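Waste Paper in a Shared Sitting Room: Placing of Bins and Clearing of Floors
Project report, Group 2

Summary

The project considered how loose paper is dealt with in a shared sitting room in Mulcombe House, a student residence opened in 1973. The group looked at where paper is left, how it reaches a bin and what happens to it between the bin and the recycling store. The work was carried out in Room 1207 during February. It was limited to paper and light card; food waste and glass are collected under a separate arrangement and were left out.

Background

Room 1207 is used for reading, meals and storage of coats. It has no desk. Residents sort their post and course papers on their laps or on the floor, and the paper that is not wanted is usually put down beside the chair in which the person was sitting. The residence guidance asks that recycling be taken to the store on the ground floor, but it does not say what should happen in the rooms themselves.

An earlier report by the Clurkach residence group dealt with the store and recommended larger labels. It did not look at individual rooms, and its plan of the upper floors no longer matches the furniture.

Method

The group agreed a simple routine. At the end of each evening, paper lying on the floor was picked up and placed in an open bin kept next to the seating. A round container was chosen, as it could be moved past chair legs without catching. It had no lid. Residents were told about the trial by a notice on the door and were asked to carry on as usual.

The bin was tried in three places: by the door, under the window and directly beside the chair. It stayed in each place for the same number of evenings. On emptying, the contents were weighed on a kitchen scale and a note was made of the kinds of paper found. Personal letters were not read. Newsprint, leaflets and packing paper were recorded by type only, whatever the language of the print.

Findings

Position made the clearest difference. By the door, the bin attracted coats and umbrellas and was twice moved by someone who needed the space. Under the window it was hardly used, and paper continued to collect near the seats. Beside the chair it filled steadily, and the heaviest single emptying, at more than 800 grams, came from this position.

The condition of the paper also mattered. Flat sheets slid under the furniture and were easily missed. Crumpled sheets were simple to see and to lift, but took up a great deal of room in the bin, so that it looked full well before it was heavy. Torn pieces were the most troublesome. Small scraps stayed at the bottom when the bin was tipped out and had to be removed separately.

Some residents put fabric items down in the same part of the floor. The group had not planned for this, and it slowed the evening routine, as each item had to be moved before the paper beneath could be reached. The Bae method of clearing, in which all textiles are lifted first and paper second, was adopted for the rest of the trial and saved some time - although no timings were taken in the first week, and the saving cannot be stated exactly.

Limitations

One room is a narrow basis for advice to a whole building. The weighing was done on a domestic scale and damp paper was not separated from dry. The Monska wing, where the rooms are larger and carpeted, may well give different results.

Recommendations

An open bin for paper should stand within reach of the main seat in every sitting room. Paper should be flattened before it goes in, where this can be done easily. The bin should be emptied when it appears full and the bottom checked for scraps before it is put back. The wording of the residence guidance should be extended to cover rooms as well as the store - a single sentence would be enough.

Crumpled printed sheet above the open round container, beside the grey chair:
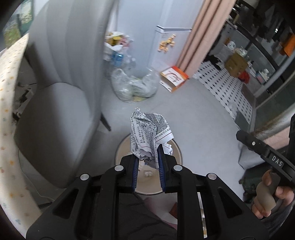
Department of Housing and Domestic Studies | Student Projects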